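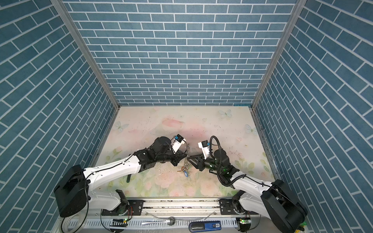
The second controller is slower than the first and I should stop pretending the fingers are to blame, according to the message waiting for me this morning. It was signed Clullen bench, no name. They have the same pair of arms and they ran the Prerkutach controller for most of July before going back to the old one.

I wrote back that I wanted my own numbers first.

2020-09-18. Keys again. The job is for one gripper to hold the chain up and the other to come in and take hold of it, with the keys on the mat between them. I picked it because the chain swings and the fingers have to close on something thin. Blocks told me very little. Both controllers did blocks fine.

Settings today: Fiadzo controller in the morning, Prerkutach after lunch, same black fingers on both arms, same wrist cameras. I set the closing force to 200 on the right gripper and left it there. 100 let the chain slide through yesterday, even with the arm standing still.

Fiadzo got the handoff on most tries. When it missed, it missed by closing early, before the chain was between the fingers. Prerkutach waited longer and closed in a better place, but it had a small shake at the wrist every time the two grippers came near each other. I counted the delay from the log and got around 587 milliseconds from the command to the first finger movement. Fiadzo is well under that. So Clullen is right about slow. I don't think they are right about the fingers. The tips are flat and hard and the chain rolls on them with either controller.

Bemden sells a softer pad that should fit these. I asked for a price in July and never followed up. Sent a second email at 4.

The left camera drifted a little during the afternoon. Tightened the mount and did the calibration over, which cost me most of an hour. The log is at 2,000 lines and I have only read the first part.

Tomorrow: swap the controllers so Prerkutach goes first, in case the arms behave differently after they have been running a while. Try 200 on the left gripper too. Wipe down the front rail. Answer Clullen after that and send them the delay figure with the log.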